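Changes to the Community Meals Service from February

The Toprak Centre has provided a hot midday meal to residents of the Killon estate for 12 years. Demand has grown steadily over that time, and the kitchen served 2,517 meals in the last quarter, against a planned figure of 2,000. The Board has therefore agreed a number of changes, which will take effect at the beginning of February.

Meals will be served in two sittings, at 12.15 pm and 1.15 pm. Residents are asked to book by telephone or at the front desk before 10 am on the day. Those who receive meals at home need take no action, and their present arrangements will continue.

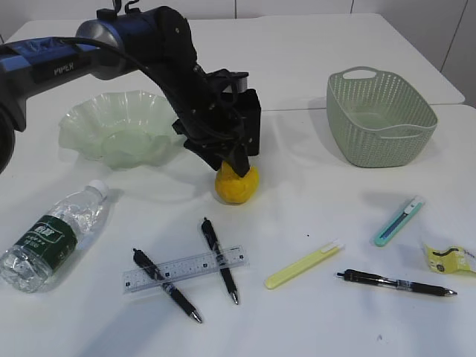
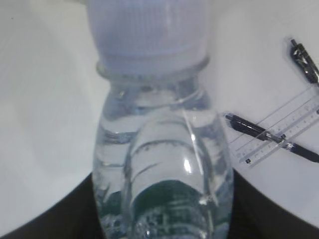
Lemon and bottled water.

The price of a main meal will remain unchanged until the end of the financial year. A smaller portion will also be offered at a reduced price, as requested by a number of respondents to the autumn survey. Some 400 households returned the form, and the Board is grateful to all of them.

Nazmiye Oral has been appointed Meals Co-ordinator and will oversee bookings, menus and special diets. Residents with an allergy or a medical condition affecting what they may eat should inform her in writing, even where details have been supplied before. Forms are available at the Toprak Centre and at the Tamau Road library.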